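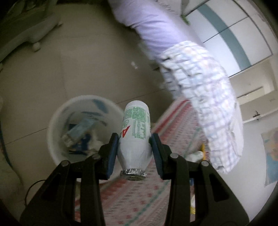 Pose estimate flips when the gripper holds a cylinder upside down

Hongmei Xiao

Our group at Kultcombe is training a placing policy from hand-held gripper recordings. The wrist view is a single fisheye camera. For cans held inverted, as with the white and green one in front of the waste bucket, the object tracker reports the can as upright in 448 of 3127 frames. The planner then requests a half turn of the wrist that is not needed. We run the tracker at its default settings. Is there a recommended way to prevent this?

Suqin Yin

A plain cylinder gives the tracker very little to choose between its two ends, and the fingers pinch the can at its middle. Please proceed as follows. Undistort the image before it reaches the tracker — the default configuration does not do so. Add both ends of the can to the object model, as the metal rim is the most reliable cue. Finally, carry the orientation forward from the previous frame and accept a reversal only when 2 consecutive frames agree. At Endden we also lock the orientation while the jaws are closed, although this is unsuitable if the can may turn in the grip.

Jianguo Cui

We had the same fault. Raising the particle count to 1000 cured it for us.

Suqin Yin

A higher count may conceal the fault on short recordings. I would still correct the distortion first.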